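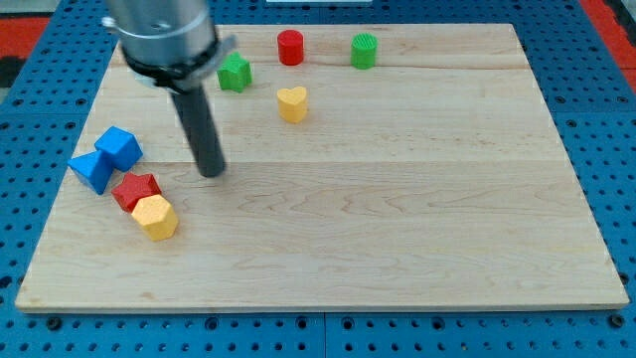
Wood grain

Wood grain is the arrangement of the fibers in a piece of wood, along with the pattern that arrangement makes on a cut surface. The word covers a surprising amount of ground. A carpenter talking about working "with the grain" means the direction of the fibers, a furniture buyer admiring "a lovely grain" means the look of the board, and both are using the word correctly!

How grain forms

A tree grows outward, adding a new layer of wood just under the bark. In places with a clear warm season, the wood made in spring has wide, thin-walled cells, and the wood made later in the year has smaller cells with thicker walls. The two bands together make one growth ring. Most of the cells run lengthwise, up and down the trunk, and it is these long cells that give wood its direction. A smaller set, the rays, runs from the center out toward the bark. In oak the rays are large enough to see easily, and they produce the bright flecks that oak is loved for.

Types of grain

Straight grain runs parallel to the length of the board. Spiral grain winds around the trunk as the tree grows. Interlocked grain, common in many tropical trees, changes its slant from one set of layers to the next, and it can be wonderfully stubborn under a plane. Wavy grain gives the rippled look known as fiddleback, long prized for the backs of violins.

Effect of the cut

The same log can give very different boards. Plain-sawn boards, cut so the rings meet the face at a low angle, show tall arches and ovals. Quarter-sawn boards, with the rings close to upright, show narrow parallel lines and tend to stay flatter as the seasons change. End grain, seen where a board is cut straight across, shows the rings themselves and soaks up glue and finish much faster than the face does.

Strength and movement

Wood is far stronger along the grain than across it, and it splits most easily along the fibers. It also swells and shrinks with the moisture in the air, a great deal across the grain and hardly at all along it. Wide tabletops are often fastened with slotted screws or sliding clips for this reason.

Collections

The Traststead wood library holds 800 labeled samples, 35 of them showing fiddleback figure. Its grain guide, compiled by Leonor Antunes, pairs each plain-sawn sample with a quarter-sawn one from the same species, a delightful way to learn how much the saw decides.

See also: Growth ring, Knot, Quarter sawing, Veneer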